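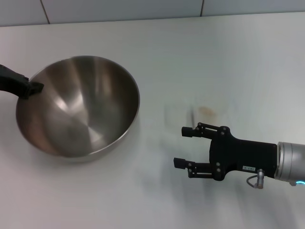

Flunent: Frequently Asked Questions
Last updated Monday, July 7, 2025

What is Flunent?
Flunent is a planning and control package for two-arm robots. It takes camera images and a short task file, and it gives back joint commands for both arms. We develop it at Mestonside, and we test it mostly on kitchen tasks with bowls and cups.

Does Flunent need a depth camera?
No. It works with color images only. If you have depth, you can switch it on in the settings, but please read the next answer first.

Why does my bowl have a hole in the point cloud?
Polished steel reflects the light and the things near it, and many depth sensors return nothing or a wrong distance there. We recommend to set rim_only to true for metal objects. The planner then fits a circle to the rim and ignores the inside wall. Users with plastic or ceramic bowls can leave the default value.

One arm is near the rim and the other does not start. Is it a bug?
Usually it is not. The two arms share one work zone, and the second arm waits until the first one reports "settled". If it waits longer than 90 control cycles, you will see the message ZONE_TIMEOUT in the log. Check first that both arms use the same clock.

How does the pouring controller work?
You give a tilt limit, a tilt speed and a point above the bowl. The controller keeps the lip of the cup over this point while the wrist turns, so the cup does not move away from the bowl during the tilt.

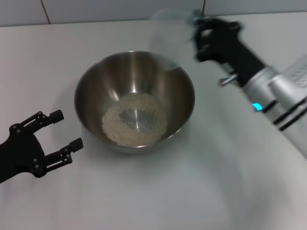

Pouring over the steel bowl, with uncooked rice at the bottom.

The cup is transparent and the tracker loses it. What can I do?
After the grasp, Flunent does not have to see the cup. Set track_source to "gripper" and the cup position will be computed from the arm joints. You must enter the cup height by hand. Fast wrist motion also makes the image blurred, so a shorter exposure can help if you prefer to stay with the camera.

Can I stop the pour by weight?
Yes, from version 36. The Brosenlow plugin reads a scale over USB and sends a stop signal. Without a scale, the pour ends at the tilt limit.

How large can a recorded episode be?
The viewer opens up to 2,000 frames per episode. Longer files must be split with the tool flu-cut, included in the package.

Where do the default grasp settings come from?
From the Kazlauskienė set, 146 grasps which we tuned by hand in March. You can replace any of them in your own task file.

Who do I contact about a problem?
Please write to Hervé Coste through the support form and attach the log and your task file. Screenshots of the log are difficult to search, so send it as text.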